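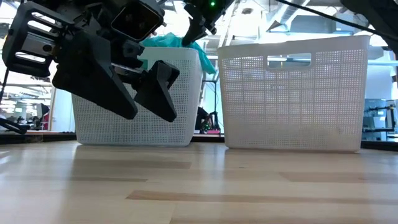

White baskets on a wooden tabletop.

The woman across from me has spent 15 years going into other people's kitchens and closets for money, and she would like it known that she does not think much of her own trade. She agreed to talk on the condition that I leave her name out. Her clients in Ellwood are loyal, she says, and some of them would be hurt.

"I sell calm," she told me on a Sunday morning, before her coffee had come. "That's what is on the flyer. I can't deliver calm. I can deliver a pantry where you can find the rice."

I went in doubtful about home organizing and did not expect to find a professional who was more doubtful than I was. The business has grown up around a promise that sorting your things will sort out the rest of you. She used to make that promise in her first meeting with every client. She dropped it after she began going back for follow-up visits and found most of the kitchens close to where they had started.

How long does a typical job hold? She made a face. "With small kids, two weeks. A couple with no kids, maybe until the holidays. People who live alone do best, but they mostly didn't need me."

I asked why anyone keeps calling her, then. She said the first evening is wonderful and people remember it. They remember it the way they remember a vacation, and they book again.

Much of our talk was about containers, a subject on which she has strong feelings. She carries a catalog from Trillance, a storage supplier, and she put it on the table so I could feel how heavy it was. The current edition lists 2,682 items. She uses 20 of them. Of the others, she says many are the same box with a different lid.

"A client shows me a shelf and says, what do I buy for this? I say, what's on it? And they don't know. They want to buy the bins first. I've walked into homes with a whole closet full of empty bins. That closet was the mess."

Does she earn anything when clients buy from the catalog? I expected her to dodge, and she didn't. She used to take a commission and gave it up. She lost money on that decision, she said, and she still isn't sure it was smart. I can't check her books, so I pass this along as she told it. She does still charge by the hour, and I pointed out that telling people to throw things away one by one takes a lot of hours. "Fair," she said, and moved on to labels.

She is against labels in most homes. A printed label that says "snacks" helps for as long as there are snacks in there - after that it is wrong, and people feel bad every time they open the door. Masking tape and a marker work fine for the freezer. Everything else she leaves blank.

She was just as short with the apps. One client paid for Rivix, which asks you to log each thing you own and where you keep it. The client logged the kitchen and half of the hall closet, then stopped. Another swore by Inano, a paper planner with a cleaning page for each day. "She loved filling it in. The house looked the same, but she had very nice handwriting."

So what does work? Here she got careful, and I liked her better for it. She thinks owning less helps, though she won't name a number. She thinks a hook by the door beats a closet. She tells people to leave one drawer alone, the one with batteries and string and keys to old locks, and to stop being ashamed of it.

I remain unconvinced that anyone needs to hire a person to hear this. She didn't argue very hard. Some clients, she said, just want company while they go through a dead parent's boxes, and she thinks that may be the only part of the job worth what she charges. It isn't on the flyer.

Her next opening is in March. She has raised her rate.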